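Speaker notes, bench rules for small arms. 11 min slot, Dexter on slides, me talking

Open: hi, thanks, quick show of hands, who has run an arm at a table with somebody's drink on it. Wait for the laugh. Then the number, 1,909 recorded cube picks, Arurby set, and 280 had to come out. Mostly not hardware. Mostly us.

Go slow on this bit. Rule 1, clear the reach. Everything the arm can touch is either part of the task or off the table. Cables count. Bottles count. 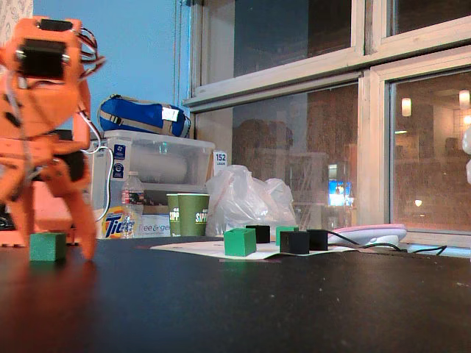 Plorero Makers Club / Small Arms Group

Rule 2, one operator, one spotter. Spotter has the power switch and no other job. Not texting. Leonora's point from the June meeting: say the word "moving" out loud before torque goes on. Feels silly, do it anyway.

Rule 3, write down the light. Lamp on, lamp off, blinds, which lamp. We skipped this in the Wumo runs and couldnt compare anything after. (pause, drink) 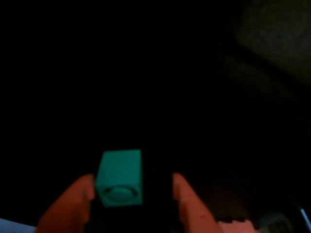 Rule 4, grip limits. Set max closing force in software before first run of the night, then test on foam. Never on a finger, yes people do this. Stop after 40 picks and feel the servos, if you can't keep your hand there, break.

Rule 5, label failures same night. Drop, miss, slip, bumped. Four words only, no essays. Cruzado sheet has a column for it, use teh column. 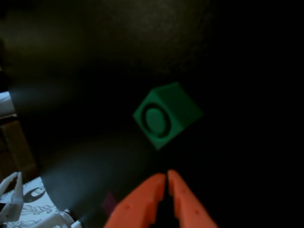 Two arms within reach of each other: only one gets torque unless both operators agreed the zones first. Tape on the table is fine.

Skip the standards slide if under 2 min left. Link is on the handout.

Questions. Dexter takes anything on wiring.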